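How to Replace a Lever Door Handle

Last updated June 2018

Most interior lever handles wear out at the spring long before the metal gives way. The lever droops, or it has to be lifted by hand after the door is closed. A new set takes less than an hour to fit with a screwdriver and a tape measure.

These steps cover a plain passage set with a tubular latch, the type used in most of the Gerville houses. Locking sets and mortise locks are put together differently.

What you need

Phillips screwdriver
Small flat screwdriver
Tape measure
Pencil
Wood glue and a few toothpicks
The new handle set (we used the Flandura 182 in a dull finish)

Step 1. Measure before you buy

Measure from the edge of the door to the center of the large hole. This is the backset, and in most houses it is 2 3/8 or 2 3/4 inches. Measure the thickness of the door too. Old doors that have been planed or faced with new panels can be outside the range printed on the package.

Step 2. Take off the old handle

Look for screws on the plate behind the inside lever. If there are none, look for a small hole or slot in the neck of the lever. Push the flat screwdriver into it and pull the lever straight off. The plate cover then pries loose and the screws are behind it. Hold the outside half with your free hand as you back out the last screw. 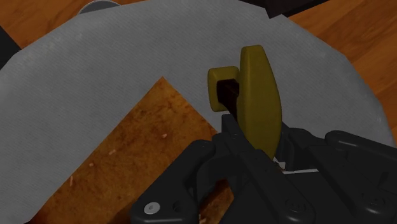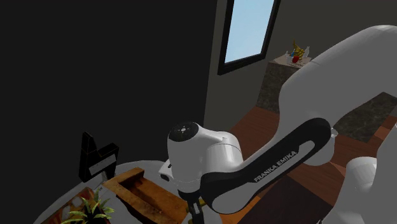 Step 3. Remove the latch

Take out the two screws on the door edge and pull the latch straight out. If paint is holding the plate, run a knife along all four sides first.

Step 4. Fit the new latch

Slide it in with the slanted side facing the direction the door closes. Start both screws by hand. If a screw spins without biting, dip a toothpick in glue, push it into the hole, snap it off flush and try again once the glue is dry.

Step 5. Fit the levers

Put the spindle through the latch, set the outside half on it, then bring the inside half up to meet it. Both levers should point toward the hinges. Some sets have a left and a right lever, and the Kaczorowski ones are marked on the back of the plate. Tighten the two long screws a little at a time, going from one to the other.

Step 6. Test it

Work the lever several times with the door open. If it sticks, loosen both screws half a turn. Then close the door. If the latch misses the strike plate, move the plate or file the opening.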